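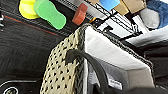 Cleaning Mesh, Perforated Panels and Fan Housings with Foam Sponges

By Manju Bajpai
Last revised January 7, 2019

This procedure covers two kinds of household surface that collect dust in small holes: mesh-sided storage baskets and the perforated panels on ventilated equipment. Both are cleaned with plain foam sponges. The difference is water. A basket can take a damp sponge. Equipment gets a dry one.

What you need

Foam sponges, at least one per job. Shape is not critical, but a piece with a narrow or lobed end reaches corners better.
A wire rack for draining
A vacuum with a soft brush head
Mild dish soap and a bowl of lukewarm water
A soft paintbrush, 13 mm wide
A dry lint-free cloth

Keep the wet and dry sponges separate. Two colors make this easy. At the Irkgate workshop we use green for wet and yellow for dry.

Part 1: Mesh baskets

1. Empty the basket and turn it upside down over a sink or trash can. Tap the base.
2. Vacuum the inside lining first, then the mesh from the outside. Follow the diagonal of the holes if there is one.
3. Add a few drops of soap to the water. Wet the sponge and squeeze until it no longer drips.
4. Press the sponge flat against the mesh and lift. Do not scrub. Scrubbing rolls the dust into the holes and roughs up the weave.
5. Wipe the rim trim lengthwise. Dark trim shows soap residue, so go over it again with clean water.
6. Wipe handles and straps on both sides, including the strip of lining underneath where they rest.
7. Stand the basket on its side to dry. A lined basket takes longer than an unlined one. Check the seam at the bottom before putting anything back.

If the lining is removable, follow its care label instead of steps 3 and 4.

Part 2: Perforated panels and fans

1. Switch the equipment off and unplug it. Wait until it has cooled and any fan has stopped.
2. Move loose cables clear of the panel. Do not unplug internal connectors.
3. Vacuum the perforated panel from the outside with the brush head on low suction.
4. Work the dry sponge over the holes in short strokes, then vacuum again.
5. Brush fuzzy or foam-like trim in one direction only. Old foam crumbles — if it sheds, stop and vacuum up what came loose.
6. If the fan is accessible, hold the hub still with one finger and brush each blade outward from the center. Leave labels and stickers in place.
7. Keep sponges and cloths away from circuit boards. Use the paintbrush there, without pressure.
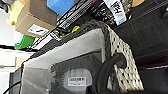 Gray panel with the fan behind it. The perforated panel and its dark trim are to the right.

A semi-translucent panel scratches easily. Use the cloth on it, not the sponge.

Draining the sponges

Rinse until the water runs clear, squeeze, and set the sponges on the wire rack with a gap between them. Turn them once. Discard any sponge that still smells after a wash or has started to tear.

Related pages: Storing cleaning supplies; Removing pet hair from woven fabric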